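Subject: Re: [stacks] Usance export drops leading zeros in shelfmarks
List: local collections and cataloguing
Sent: Friday, 16:40

On Friday morning the Sandeo record office wrote:

> We are moving our card index into Usance and have hit a problem
> with shelfmarks. The cards use a parish number, a stroke and an
> item number, e.g. 007/12. After a round trip through CSV the
> parish number comes back as 7 and the stroke form is sometimes
> turned into a date. We have 764 records affected so far.
>
> Is there a setting we have missed? And does anyone sort on the
> shelfmark directly, or do you keep a separate sort key? Ours are
> coming out with 10 before 2.

There are two separate faults here and it helps to keep them apart, as the repair for one can hide the other.

The first is the loss of the zeros. Usance does not do this. If you open the exported file in a plain text editor you will find 007/12 exactly as it was typed. The damage happens when the file is opened in a spreadsheet by double-clicking, at which point the program guesses a type for each column, and is then saved again. Anything made only of digits becomes a number, and anything that looks like a day and a month becomes a date. The saved file holds the guessed values and the originals are gone from it.

The cure is to import the file instead of opening it. Every spreadsheet I have used has an import dialogue somewhere in the data menu, and in it you can set each column's type by hand. Set the shelfmark column to text before you press the final button. Setting the column to text afterwards does nothing useful; by then the value has already been changed and you are only formatting the wrong one.

Quoting the field in the CSV does not help either. Quotes tell the program where a field starts and stops. They say nothing about its type, and most programs discard them before guessing.

For the 764 records already affected, I would not try to repair them by formula. A parish number can be padded back to three digits easily enough, but the dates cannot be recovered with confidence. 3/7 and 7/3 may both have been valid shelfmarks, and depending on the regional settings of the machine they can end up as the same day. Go back to the last export made before the file was edited, match on the record ID (which Usance writes in the first column and which a spreadsheet leaves alone), and copy the shelfmark column across. We had to do this at Wultitia in February and it took an afternoon, most of which went on finding the right export.

Before you load the corrected file, run a comparison on that one column between old and new. If anything other than the shelfmark has changed, stop and look at why. Trailing spaces are the usual culprit. Accession dates are the other one, and they are easy to overlook when all your attention is on a different column.

The second fault is the sort order. It comes from treating the shelfmark as a string, which is correct for storage and wrong for sorting. A string sort compares one character at a time, so 10 falls before 2 on the first character and never looks any further. Padding the parish number hides the trouble in the first half of the mark and leaves it in the second, where your item numbers are not padded.

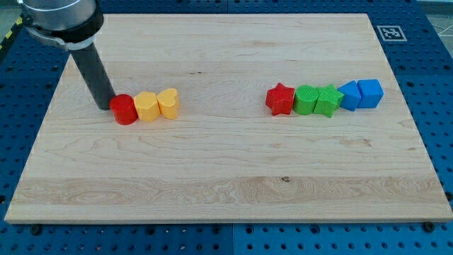

We keep a separate sort key, and I would recommend the same. The shelfmark is what is written on the box and should be recorded exactly as written, including any oddities. The key is built from it and is never shown to readers. Ours is made as follows:

1. Split the shelfmark at the stroke.
2. Pad the parish number to 3 digits.
3. Pad the item number to 7 digits.
4. If there is a letter suffix, add it in lower case after the item number; if not, add nothing.
5. Join the parts with a full stop.

So 007/12 gives 007.0000012 and 007/12A gives 007.0000012a. Seven digits is more than we shall ever need, but the Hubáček deposit arrived with its own running numbers, which are long, and widening the field later means rebuilding every key.

In Usance the key goes in a local field. Choose one which is excluded from the public display and from keyword indexing, or searches for short numbers will start returning half the catalogue. Then set the browse list to sort on that field and display the shelfmark. The setting is under the browse list itself, not under general display options, and it only takes effect when the index is rebuilt.

Two cases will not fit the rule. One is a mark with a second stroke, e.g. 007/12/2, where somebody has subdivided an item. We pad the third part to 3 digits and add it after another full stop. The other is a range such as 007/12–15 for items boxed together. For those the key is built from the first number only – the full range stays in the shelfmark.

Whichever way you treat them, write the rule down and keep it with the cataloguing notes. Ours was in a script and nowhere else for a long time, and when the script was replaced the suffix handling went with it. Items with a letter then sorted to the end of each parish until a reader asked where they were.

On the question of whether there is a setting you have missed: there is an option in the export screen to write tab-separated text in place of CSV. It makes no difference to the type guessing. It does avoid trouble with commas in titles, so you may want it anyway.

I can send the script that builds the keys if it would be of use. It expects UTF-8 input and will stop at the first line which is not, giving the line number. Reply off list with the export header row so that I can set the column names to match yours.

Cataloguing, Wultitia

--
To leave this list, send a blank message with "unsubscribe" in the subject line.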